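Home Projects Workshop Notes Opinion Archive Contact

Most write-ups of home-built grippers spend their length on motors and firmware. I think the attention belongs on the last inch. Our shared workshop has put 767 trials through a pair of hand-held grippers since September, and most of the entries Saskia Whitcombe marked as failed in the log come down to contact between pad and object.
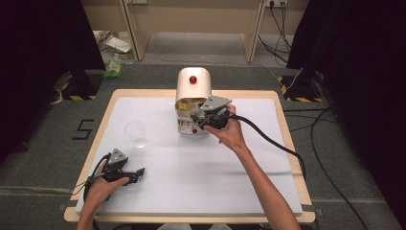
Tolerance is the first argument. A linkage printed at home will have play in it, and a bushing at the pivot removes a good part of that. Builders who skip the bushing to save money then try to correct the slop in software. Marius Ilie did this for 14 days on the Hapeta build – the error moved with temperature and he gave up.

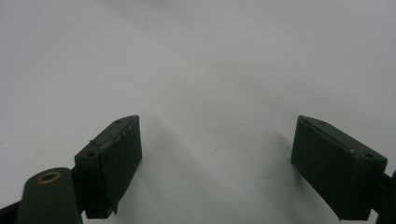
Pad covering is the second. It wears, and it should be treated as a consumable with a replacement interval. I would set that at 50 trials. Jarrah Kereama considers this wasteful and prefers to change pads on inspection, but inspection depends on who is looking.

Test objects matter as well. A rigid block flatters any gripper. Thin clear plastic is a fairer test for both the fingers and the camera, and I would like to see it in every published build log. 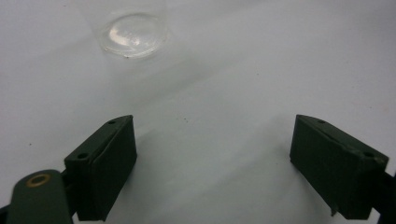 Fingers open, clear plastic container beyond them on the white surface.

The Trisska drawings still specify bare pads. They should be revised before anyone else prints a set.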